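Boards > Travel Money > Car Rental > Trandwood airport desk, charged for a lost key

maplekeys
So I rented from the Trandwood counter in October, three nights, small hatchback, nothing fancy. Handed the car back before the desk opened and dropped the key in the box like the sign says. Two weeks later there's a 230 dollar charge on my card marked "key replacement." I called and they said the key never turned up. I have a photo of the car in the bay and the fuel gauge but of course I didn't take one of the key going into the slot. Who does that? Has anyone gotten one of these reversed?

Rianne Smits
Yes, but it took me most of a month. Don't bother with the phone line. Write to the branch, ask for the time the drop box was emptied and who signed for it. They couldn't give me either one and the money came back. Mine was Van Beek, though, so your mileage may vary (sorry).

dustyodometer
I'm going to be the grump here. The terms say you're responsible for the car and key until somebody checks it in. If you return it after hours you're taking that chance. I always get there when the desk is open, even if it means sitting at the gate for two hours.

maplekeys
My flight was at 6 a.m. and the desk opens at 7! They sold me the early return, it's printed on the agreement. I don't see how I was supposed to hand it to a person.

Séverine Ferrand
Off to one side of this, but I started putting my own bright charm on every rental key the minute I get it, and I take a picture of it on the dash and another at the drop box. Takes ten seconds. I take it off again at the end if I remember — I usually don't, so there's a trail of them across several states by now. Just the ordinary clip-on kind:

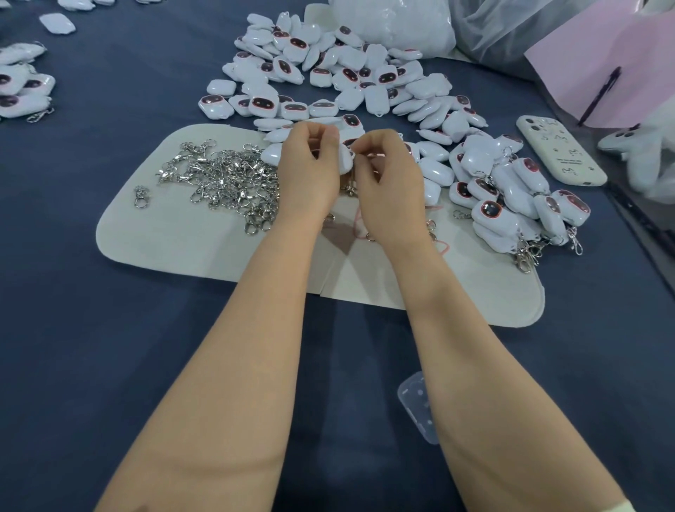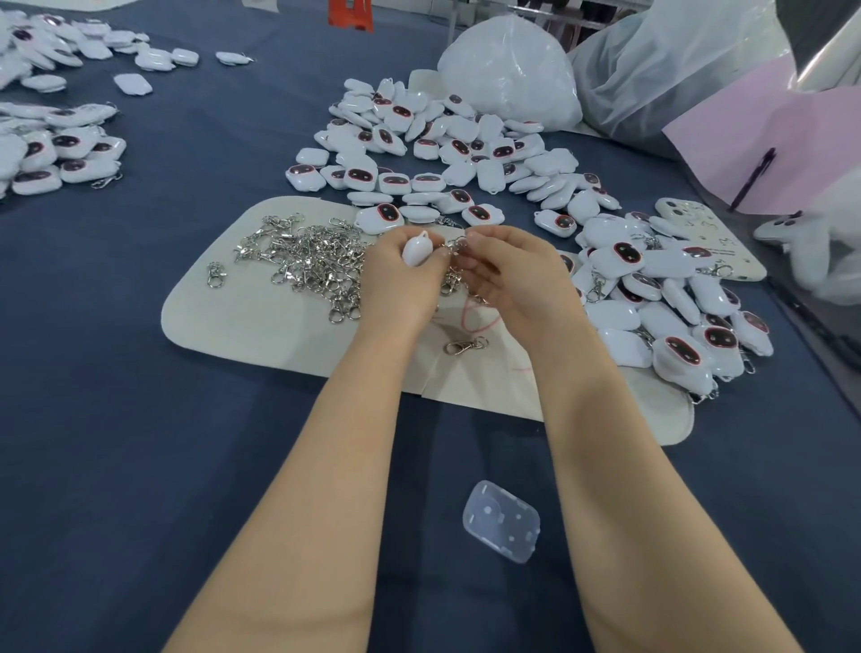
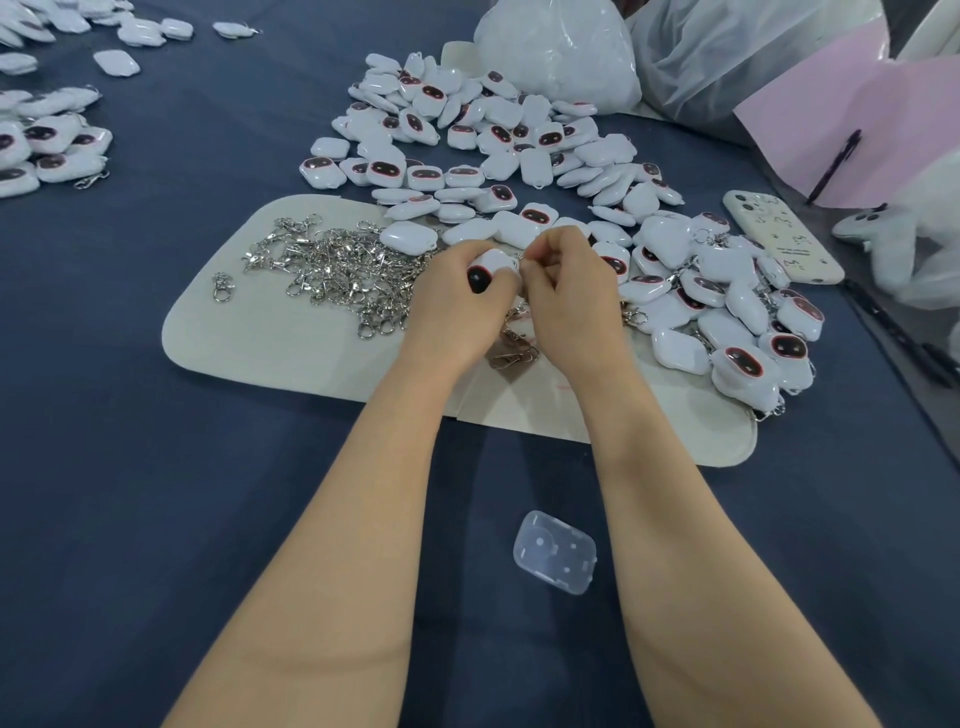

White plastic charms and silver clasps, getting put together by hand

dustyodometer
Cute, but a charm doesn't prove you returned anything. They'd say you took the picture and walked off with the key.

Séverine Ferrand
Sure, they could say that. Gerkudex tried it on me and then went quiet when I sent the picture with the time on it. I'd rather have it than not.

tollroadtina
Check whether you got the deposit back too. My Taltton rental had a 1,000 dollar hold, and they let the hold go and then billed me separately for a "cleaning" of the same car. If they released your deposit in full after inspection, put that in your letter. It makes it harder to claim something was missing all along.

maplekeys
Oh, good call. Just looked and the hold came off the day after I got home, all of it. The key charge came way later. Writing to them tonight.

Rianne Smits
And tell your bank now, don't wait for the branch to answer. There's a time limit for disputes and some banks count from the statement, some from the charge. Ask them which.

dustyodometer
I'd hold off on the bank. Rental places will put you on a do-not-rent list over a chargeback and then you're stuck at the airport some night with a booking that won't go through. Happened to my brother-in-law.

Rianne Smits
Calling the bank to ask about the deadline isn't a chargeback. But fine, letter first if that feels safer.

maplekeys
Update! The branch wrote back. They found the key "in another vehicle's folder," car in bay 307, whatever that means, and they're refunding the whole thing. No apology, and they say to allow ten business days. I'll post again when the money shows up.

tollroadtina
Save that email. I got told the same thing about my cleaning fee and had to send it back to them twice.

Contact the moderators | Board rules | Copyright Travel Money Boards | Back to top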